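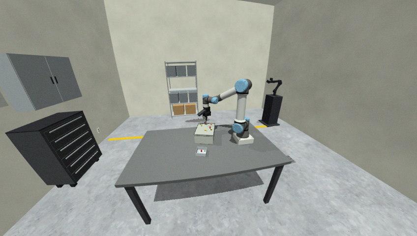 Visit to the Provora Simulation Laboratory, Sturenport

In September a delegation from the Nolora Technical Institute was received by Arif Pasaribu, head of data collection. The visit opened with the simulated workcell, in which a robot arm picks small colored pieces from a bin. A smaller tray stands in front of the bin on the same table.

Operators guide the arm remotely, and each completed attempt is stored as one example for the learning system. The collection held 3426 examples at the time of the visit, of which 1570 had been reviewed. Attempts with a dropped piece are kept and labeled separately.

Mr. Pasaribu explained that lighting and bin contents are changed after every 400 attempts. The delegation then joined a review session, which closed at 4 p.m. A return visit by Provora staff is planned.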